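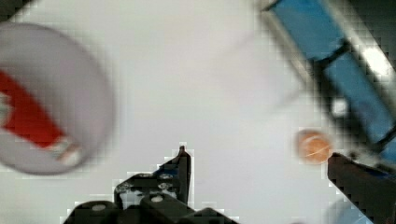 *White round thing with the red stripe, on the table*

**Ticket: presale codes not working, Plomosari show**
Opened 4/6/25 by Jaqueline Alvarado

Hi all! So I run the mailing list for Girnness (four-piece, loud, lovely people) and we sent out 1000 presale codes for the Plomosari gig this morning. Within minutes my inbox was full of fans saying the checkout tells them "code not valid for this event." I tried 6 of them myself, on my phone and on the laptop, and got the same message every time. Cleared the cache, tried a private window, nothing.

The weird part is that the codes for the Drirlow support slot in January went through fine, and I set those up exactly the same way (I think!).

**Reply, Samina Rajput**
Hey Jaqueline, I can see your batch. It's attached to the old listing, the one from before the venue moved doors to an earlier time. When they changed it the system made a second listing, so now you have 2 and the public link goes to the new one. Can you tell me which one you want to keep?

**Jaqueline**
Oh no, I had no idea there were two. Keep the new one please! Do people need fresh codes? I really don't want to email everybody again.

**Samina**
No, same codes. I've moved them over and closed the old listing. Try one?

**Jaqueline**
Just bought a balcony seat, so yes, it works! Hanna Pylypenko got hers too. One more thing, the confirmation email still shows the old door time. Should I open another ticket for that?

**Samina**
Leave it on this one, I'll pass it to Eustaquio Xolalpa, he does the email templates.

Status: waiting on templates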